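Utomley Trade Facilitation Office
Pre-Shipment Inspection Checklist, Form 3421
Site: Penry bonded warehouse
Issued Sep 15, 2025

1. Certificate of origin matches commercial invoice. Satisfactory.
2. Tariff codes entered for every line. Not satisfactory. Two lines of household textiles carry the code used before the last schedule change. The exporter must correct these before release.
3. Container seals intact and numbers recorded. Satisfactory.
4. Packing list agrees with goods presented. Satisfactory, with comment below.

Comment on item 4: The consignment for Clistum was listed by carton only. Inspectors request that future lists state the contents of each carton, as the importing authority may refuse entry without this detail.

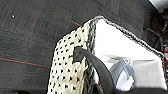

Reading time: 2 minutes

5. Preferential duty claim supported by supplier declaration. Pending. The declaration from Fetgate is unsigned. The standard rate of duty applies until a signed copy is received.
6. Fire exits and loading bays clear. Satisfactory. Bay 3 requires new floor markings.
7. Records kept for the required period. Satisfactory.

Items 2 and 5 remain open and will be reviewed at the December inspection.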